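Stop Specifying Marble Effect for Working Surfaces

Filed under: Worktops and benches

A surface that people work on has one visual duty, and that is to show what is lying on it.

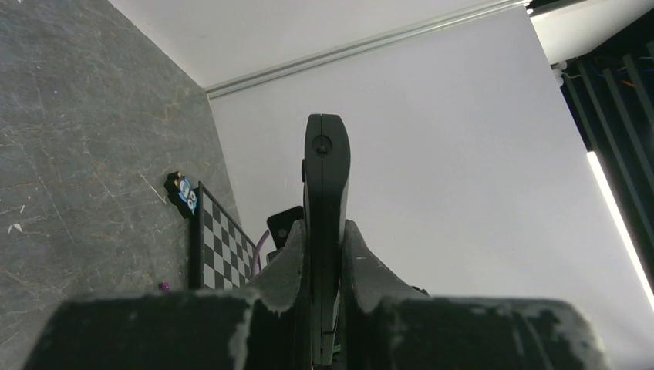
Veined grey fails at this. Mid grey and dark grey sit side by side, pale streaks cross both, and here and there a rust-coloured line looks exactly like a stain. A white speck may be a crumb, a chip or part of the pattern. The only test is a fingernail.

I have fitted and refitted benches for 18 years, and the argument for marbling has stayed the same throughout: it hides dirt. It does. On a hall table that is a fair reason to buy it. On a bench where small parts are laid out, or a kitchen top where food is cut, hidden dirt is a fault in the specification.

The Whitelaw workshop refit is the case I know best. The client chose a veined grey top from Ulero at 1,225 pounds, fitted. A plain pale grey in the same thickness from Murkitz was quoted at 131 pounds less. Within a month the staff had put white trays over most of the veined top, so the pattern they had paid for was under plastic by July.

A plain white upright behind the bench is a different matter and I recommend it. It returns light to the back edge, where shadows collect, and it gives a clean line against which anything standing can be judged for height and lean. High-contrast items, a black and white grid for instance, read well against it from a low angle. The same items laid flat on veining lose their outline at the corners.

Gloss is a separate question. I ask for a matt finish - Cisell lists one - and would accept a satin at a pinch.

My rule for clients is simple enough. Put a dark screw and a pale washer on the sample, stand 80 centimetres back, and look for both. If either takes a second glance, send the sample back and ask for the plain one.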